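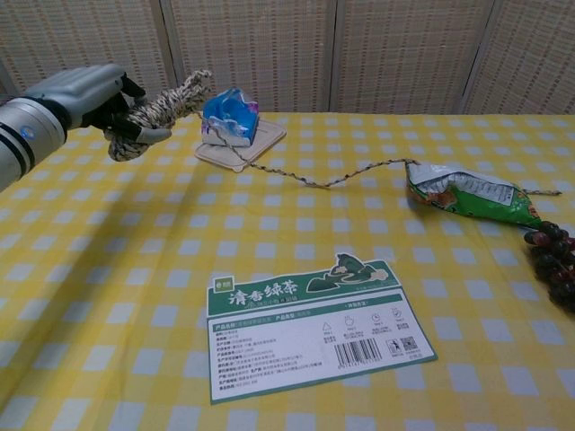 Tying up opened snack bags with a bit of rope

We are great openers of packets in this house and very poor finishers of them. By the middle of February, when everybody is indoors and grazing, there are usually several bags on the go at once, and I used to find them lying on their sides in the cupboard with their mouths wide open and the contents gone as soft as blotting paper. I have tried most of the remedies. The plastic clips snap, clothes pegs get borrowed for the washing and never come home, and rubber bands perish and leave a nasty brown mark on everything. What I've settled on, after years of muddling, is a short length of rope.

A braided one is best, I find, and the one on my table is a speckled mix of beige, black and white, which has the great advantage of not showing the crumbs. It goes round the twisted neck of a snack bag very nicely, and it undoes again without a fight so long as you don't get carried away with your knots.

What sort of rope to use

Look for something soft enough to bend tightly but with a bit of roughness to it, so that it grips the bag. Very shiny cord slides straight off foil (I had a lovely silky one off an old dressing gown and it was no use whatever). Garden twine does at a pinch, though it sheds little hairs, and you don't want those anywhere near your food. I bought mine by the metre from Wudholm, the hardware shop by the station, who will cut it for you and seal the ends if you ask nicely.

For an ordinary bag, 30 centimetres is plenty. For a big sharing bag, or the sort of sack that rice comes in, I go up to 50. If you've only got one long piece, don't feel you must chop it up! Tie one end to the bag and bunch the rest into a loose loop, and there's your handle for hanging it on a hook.

How I tie the neck

First lay the bag down on the table and stroke it gently from the bottom towards the top, so that the air comes out. Don't press hard or you'll have a bag of dust. Then gather the open end together in one hand and give it 2 full turns, always in the same direction, until you have a firm little stalk.

Hold the stalk where it is narrowest and take the rope round it twice. Pull it snug, then finish with half a bow, the same as a shoelace but with only one loop. Leave a short tail sticking out. When you want the bag open again you pull the tail and the whole thing falls away, which even the smallest members of the family can manage, rather too well in our case.

If the bag was torn down the side in somebody's enthusiasm, fold the torn part inwards before you start twisting. A bag that has split right to the bottom is past saving and should be tipped into a jar.

A tray for the opened ones

The other half of the business is keeping opened packets together. I use a flat square tray, a pale sandy sort of colour with rounded corners, and anything that has been started goes on that and nowhere else. People eat what is on the tray before they go rummaging for something new, or that's the theory, and I should say it holds true more often than it fails. Mine came from Memitz in their spring sale and cost 49 pence, and I've had more use out of it than out of a good many dearer things.

Choose one that is shallow, so you can see what's there, and wipe it down of an evening with a damp cloth. Salt and sugar get into the corners and go tacky if you let them.

Grapes and other fresh things

Please keep the grapes out of the cupboard. They like the fridge, unwashed and still on their stalks, and they need a bit of air, so a bowl suits them far better than a tied bag. Rinse only what you're going to eat and dry it on a clean tea towel. A bunch of dark red ones set out next to the crisps disappears surprisingly quickly, and I do like to see some fruit go down with all that salt.

Saving the cardboard

Before you throw away a cardboard sleeve or label, have a look at the back of it. If it's plain, it makes a perfectly good tag. Cut a strip, punch a hole in one end, write down what's in the bag and when it was opened, and thread it on to the rope before you tie the bow. I keep a few ready cut in an old Oei tea tin with the scissors.

Washing the rope

It does get greasy in time. Mine goes into the foot of an old pair of tights, knotted at the top, and in with the tea towels on a warm wash. Dry it flat, or over the airer, and be sure it is dry right through before it goes anywhere near food again. A damp rope smells like a wet dog and so, very soon, does the cupboard.

Comments

villen_kitchen: I've been doing this with old bootlaces for years, boiled first I promise! Flat ones grip better than round ones in my experience.

Marrowfat: Does it keep ants out? We had a dreadful time with them last summer.

Reply from the author: I'm afraid not, a determined ant will get in at any twist. Anything sweet goes in a lidded jar here once the warm weather comes.

tinlid: Tried the half bow on a bag of frozen peas and couldn't undo it with cold fingers. Back to the peg for me, but the tray is a good idea.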